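Kit on trial: the Clakard two-arm table

Since March we have in our workroom a Clakard table, which is a pair of small robot arms fixed on one white work surface, with walls on three sides. Kovach is lending it to members of this newsletter for a trial, and several readers have asked me if it is worth the money. I have now used it enough to give a first opinion.

The price is $1,996 for a rental of six weeks, with delivery and set-up included. Purchase is also possible, but Kovach gives this price only on request, and I am still waiting for mine.

For the first tests I chose desk stationery. It is cheap, everybody has it, and it is more difficult than it sounds. Scissors, pens, markers and an eraser are all different in thickness, and when they lie close together the fingers must go in between without pushing the neighbour away.

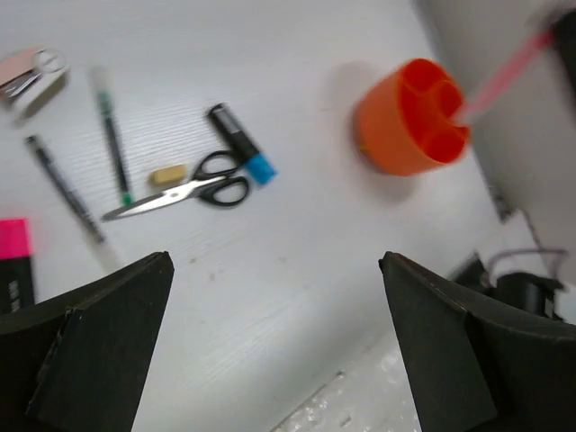
The teaching is done by hand. You guide the arms through the task, the software records it, and afterwards you choose which recordings to keep. We have saved 126 of them so far. The manual suggests that you begin with one object and one arm, and I would follow this advice. I did not, and I lost an afternoon.

What I like most is the view from the wrist. On our older Brestard unit we had only one camera at the side, and with thin pens it was hard to judge the last bit of distance. With a view from close to the fingers, you can correct much earlier. The side view remains useful for keeping the two arms out of each other's way – please do not switch it off to save disk space, as I was tempted to do.

What I like less is the cable. It follows each arm on the outside, and I check it every morning before I start. The manual has a page on this subject, but it is too short. I would also like to have a quieter power supply.

Support comes from Daly, not from Kovach, so keep both phone numbers. My two questions were answered on the same day, in clear language and with much patience.

The next exercise is sorting with both arms at once, where each arm is allowed to take only the objects nearest to it. I will write about the results when I have enough of them. 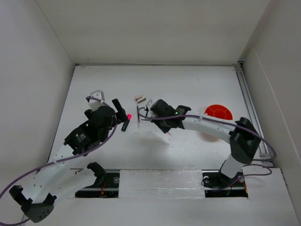

How to book a trial

Write to Consuelo Nina at the newsletter desk and mention item 556. Please tell her the size of your room and which objects you would like to try.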